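Minutes of the October house meeting, Plavness guest house

Taken down by me, Elvira Quintero, because Etenesh did the last two and her hand hurts. I write the way I talk, so apologies in advance to anyone who wanted it short.

Present: Silviu Bogdan (chair), Etenesh Lencho, Grímur Juhl, Sorin Cozma, me. We started at 4:30 in the downstairs kitchen and Grímur made the coffee, which was strong enough to stand a spoon in.

1. Last month's minutes

Read and agreed, with one change. Sorin would like it written down that he did return the step ladder, and that it was behind the boiler door the whole time. Fine, Sorin, it's written down!

2. Laundry

We got the bill from Demeck, who do our sheets and towels, and it came to 242 for the month. Silviu thought that was high. Etenesh had the slips with her and went through them at the table, and the difference is all bedspreads. We've been sending the big quilted ones every time a room turns over, and Demeck charges for those by weight.

We talked about this for quite a while. Grímur says a bedspread only needs to go when there's a mark on it, or at the end of the month, whichever comes first. Etenesh doesn't love that (she said what she'd want to find on her own bed, and it was hard to argue with). We settled on this: sheets and pillowcases every changeover, bedspreads every second changeover, plush blankets shaken out of the window and folded unless a guest had a pet or a cold. We try it until the new year and look at the bill again.

Sorin asked whether the blankets could go in our own machine. They can, one at a time, cold, no softener. Please don't put the dark teal one in with anything pale. I say this as the person who used to own a white bathrobe.

3. The upstairs bedroom

This took up most of the afternoon. The room needs to be ready for the long-stay guest coming over from Wiltadport, and we all went up to look at it together so we'd stop arguing from memory.

The bed is good. Everybody likes the flowered spread, and I'm still of the opinion that the brown and navy flowers are the nicest thing in the house. The blanket was folded up at the head end with the matching pillow on top, and we agreed that's how we'll leave it for guests from now on, in all the rooms that have a plush set. Silviu wanted it across the foot of the bed, hotel style. He was outvoted, and took it well – he only brought it up once more on the stairs.

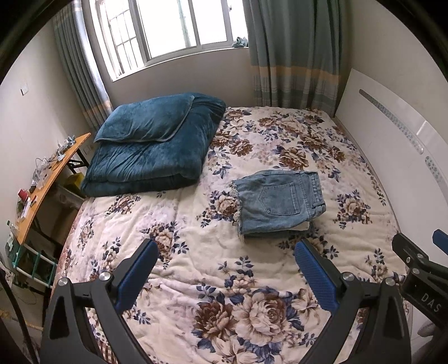 Plavness, October

Clothes first. The jeans on the bed, and the white thing under them, go to whoever they belong to. Sorin says they aren't his, Grímur says the same, and I certainly don't fit in them. They'll go in the found-things basket by the front door with a note. If they're still there at the next meeting they go to the charity shop. Same for the small blue item on the windowsill.

Then the table, which has turned into everybody's shelf. I love that table, the wooden top is lovely and the black legs fold flat when you need the space, but you couldn't put a laptop on it right now if you tried. The red cup comes down to the kitchen. Etenesh will go through the clear plastic bits with a bag in one hand and keep only what she can name out loud. The yellow box underneath goes to the hall closet, and Grímur will move it since he's the one who's tall enough for the top shelf.

The teal and white rack near the floor can stay for now. Silviu asked if it could live in the bathroom. I measured the gap by the sink and it's 27 inches, so I'll take the tape measure upstairs and see.

Curtains: we had a proper disagreement here. There's the grey-green one on the left and the banded one, beige and pale blue, on the right, and Silviu feels a guest paying for a month should get two that match. Etenesh thinks the pair looks cheerful and that nobody has ever left a bad review over a curtain. Pană, the fabric place, would make us another banded panel for 70. I was in favor, Grímur was in favor, Sorin said he truly didn't mind. Etenesh came round when I promised her the grey-green one for the sewing room. Agreed, and I'll order it.

The white headboard with the little blue dotted strip gets a wipe with a damp cloth and nothing stronger. Sorin asked about moving the bed over so the guest could reach the socket behind the table more easily. We decided against it. An extension cord is cheaper and the light from that window falls very nicely on the bed where it is.

4. Kitchen shelf labels

Carried over again. Grímur has the label maker and no labels.

5. Any other business

Etenesh wants a second clothes airer before the weather turns. Agreed, Silviu to buy.

Sorin asked if we could start meetings with food. Everyone said yes very quickly, and I'm bringing the bean soup next time.

Jobs from today

Elvira: order curtain panel, measure rack
Etenesh: table, note for the basket
Grímur: yellow box, labels (please!)
Silviu: airer, ring Demeck about the new arrangement
Sorin: extension cord, headboard

We finished at 6:15. Next meeting in the kitchen as usual, same time.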